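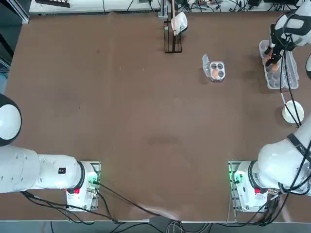
Notes de l'intervenante, Fatemeh Shojaei
Session « Finitions bois », fin de matinée. Durée prévue avec questions : une demi-heure.

Diapo 1. Titre
Se présenter, remercier Behrouz Babaei pour la relecture. Rappeler le périmètre : plateaux de table à usage intérieur, finitions à l'huile et au vernis. Les extérieurs sont traités par Mahtab Jalali cet après-midi.

Diapo 2. Deux familles de finition
Huile siccative : pénètre dans les fibres, durcit par oxydation au contact de l'air. Film très mince ou absent.
Vernis : film continu en surface. Meilleure résistance aux liquides, réparation locale plus difficile.
Préciser qu'un produit vendu comme « huile dure » contient souvent une part de résine. Lire la fiche technique avant de choisir le grain de ponçage.

Diapo 3. Repère historique
1881 : date du premier registre conservé de l'atelier Werham. Recette notée : huile de lin cuite, essence de térébenthine, siccatif au plomb. Ne pas s'attarder. Signaler que les siccatifs au plomb sont abandonnés.

Diapo 4. Préparation du support
Humidité du bois à contrôler avant toute application. Ponçage dans le sens du fil, sans sauter plus d'un grain dans la série. Dépoussiérage par aspiration puis chiffon non pelucheux.
Un ponçage trop fin ferme la surface et réduit l'absorption de l'huile. Pour le vernis, égrenage entre les couches.

Diapo 5. Essai Batov
Protocole mis au point par Azadeh Mirzaei. Cinq éprouvettes en hêtre, même lot. Dépôt d'eau, de café et de vinaigre sous verre de montre, lecture après 96 heures de repos à l'air libre.
Machine d'abrasion réglée à 2000 cycles. Commenter le tableau colonne par colonne, laisser le temps de lire.
Point à souligner : la brillance chute avant toute perte mesurable d'épaisseur.

Diapo 6. Entretien
Chiffon humide bien essoré, savon neutre. Pas d'éponge abrasive ni d'ammoniaque. Sur surface huilée, réhuiler dès que l'eau ne perle plus.
Sécurité : les chiffons imprégnés d'huile siccative peuvent s'enflammer spontanément. Les étendre à plat dehors ou les immerger dans l'eau, dans un récipient métallique fermé. Répéter cette consigne à l'oral.

Diapo 7. Questions
Si question sur les cires : renvoyer au document Rerska, annexe 2.
Si question sur les délais de séchage en hiver : ils s'allongent nettement sous 15 degrés. Courbes disponibles sur demande auprès de Honeylyn Aquino.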